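4. Equipment planning and cost

Lukonstead working paper, revised May
Szczepańska and Horier

4.1 Scope of the purchase

The Fendthorpe workcell was planned as a single bench for handling phones. Its tasks are picking up a phone, holding it on its edge, and holding it upright for cable work. We set the budget before any part was chosen, and we kept a record of every change made to it afterward. This section reports the hardware share of that budget. Staff time and floor space are covered in Section 6.

The first plan allowed 3170 dollars for the gripper, the wrist camera, the mounting parts and a supply of spares. The arm was already owned by the lab and is not counted. Neither is the computer, which was shared with another project and would have been bought anyway.

4.2 Gripper and fingers

We compared two ways of buying the gripper. The first was a finished unit with a service contract. The second was a set of motors, a rail and printed brackets, put together in house. The finished unit cost more at the start but needed almost no labor. The in-house unit came to 964 dollars in parts, and any bracket that broke could be printed again overnight.

We chose the in-house unit. The main reason was the fingers. Phones have smooth sides and rounded corners, and we expected to change the finger shape several times before settling on one. With the finished unit each new shape would have meant an order and a wait. Over the planning period we tried 23 finger shapes, most of them small changes to the tip angle. A fixed price per shape from an outside shop would have used up the spares money early.

4.3 Camera and cabling

The wrist camera was budgeted at 300 dollars, including the lens and one replacement. Cables were left out of the first plan by mistake. They are cheap one at a time, but a cable on a moving wrist wears out, and a failed one stops all work until another is found. The revised plan has a separate line for cables and sleeves – we suggest that others do the same.

4.4 Items to be handled

Test phones should be treated as consumable. We bought used ones in several colors and did not pay extra for clean screens. A phone with its screen off reflects whatever is near it, including the gripper, and a plan for camera work should leave some money for testing with glossy surfaces. Matte film was priced but not ordered, as it would have changed how the phone slides between the fingers.

The bench also holds items that have no part in the task. We left these in place. Clearing the bench before every run would have added labor that a real repair counter would not pay for, and the budget was meant to reflect such a counter. Figure 5 gives views of the work from the wrist camera.

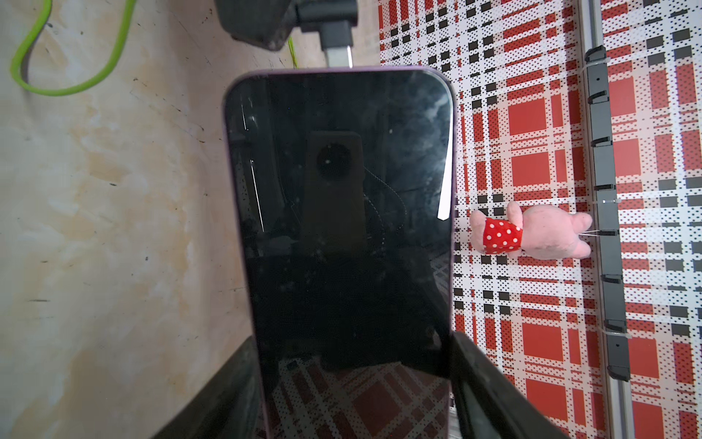
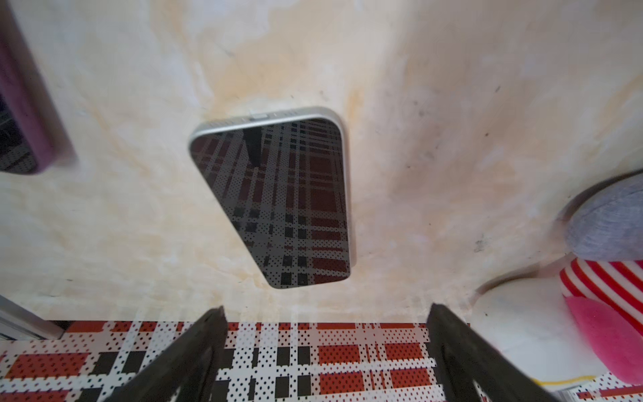
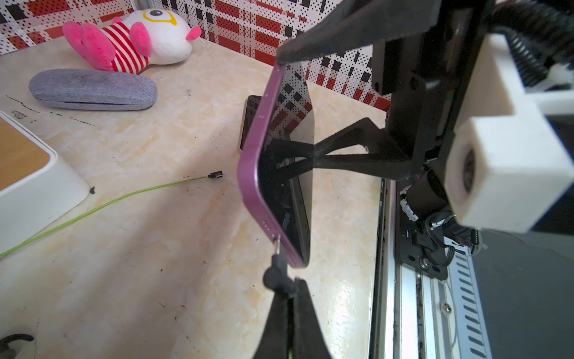 Figure 5. Phone handling at the Fendthorpe bench. First: a phone held upright with a cable plugged into its top edge. Second: a phone lying on the cream surface, with the fingers open. Third: a purple phone held on its edge between the fingers.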